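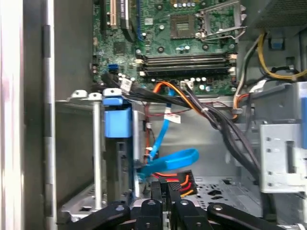 Second Service: How Fallholm Keeps Its Desktop Computers Working

A desktop computer taken out of an office is seldom finished. At the Fallholm Equipment Reuse Center, the machines that arrive on pallets from schools, clinics and municipal departments are treated as stock to be assessed, and the assessment begins with the side panel removed.

The Center occupies the ground floor of the former Rurham bus depot. Since it opened it has returned 3,945 desktop computers to use, most of them to public libraries and adult education programs within the district. The work is carried out at 12 benches under the direction of Mwanaisha Koech, who joined Fallholm as a technician and now heads its refurbishment section.

"The outside of a case says very little," Ms. Koech explains. "We want to see the board, the supply and the state of the cabling before we write anything on the intake sheet."

Stripping to the board

Under the Center's procedure, the processor and the memory are taken out first. Both are small, hold their value well and can be tested separately. What remains is a case with its green motherboard in place, the grid of contacts in the processor socket open to view, the retention lever raised and four black memory slots standing empty beneath it. Technicians examine the contacts under a magnifier. A single bent contact is enough to send a board to the repair shelf, and a board with several is generally retired.

The lever is left up until a replacement processor is ready to be seated. New staff are inclined to close it for the sake of neatness, and the written procedure discourages this in plain terms.

Memory is sorted by type and capacity into trays supplied by Brorkulard, a local maker of shop fittings. Matched pairs are kept together with a paper band. Modules that fail a test run are recycled without a second attempt.

The question of cables

Cabling takes up more bench time than any other part of the job. Data cables in bright blue and orange are easy to follow through a case, but the black bundles from the front panel and the power leads tend to run together, and a lead that crosses a fan or strains at its connector will cause trouble later. The Center permits paper labels on individual cables during the work, provided the final inspection sheet records them.

Koech holds firm views on the subject. Cables that are sound are kept with the case they came in. Those with cracked sleeves or loose plugs are replaced from stock, and the drive bays are checked for sharp edges at the same time.

Power supplies are tested under load for 23 minutes. The mesh is brushed and vacuumed beforehand - dust being the most common complaint on the intake sheets - and any unit that fails is sent whole to a licensed recycler. The Center does not open them.

From bench to classroom

Completed machines are held for up to 12 days before delivery. The largest single recipient at present is the Masanja Learning Program, which operates evening classes in bookkeeping and office skills. Its next delivery is scheduled for October.

Fallholm accepts equipment from institutions by appointment. Donors are asked to remove storage drives or to request certified erasure in writing. The current intake guidelines, revised 02/02/2020, are available at the Rurham front desk.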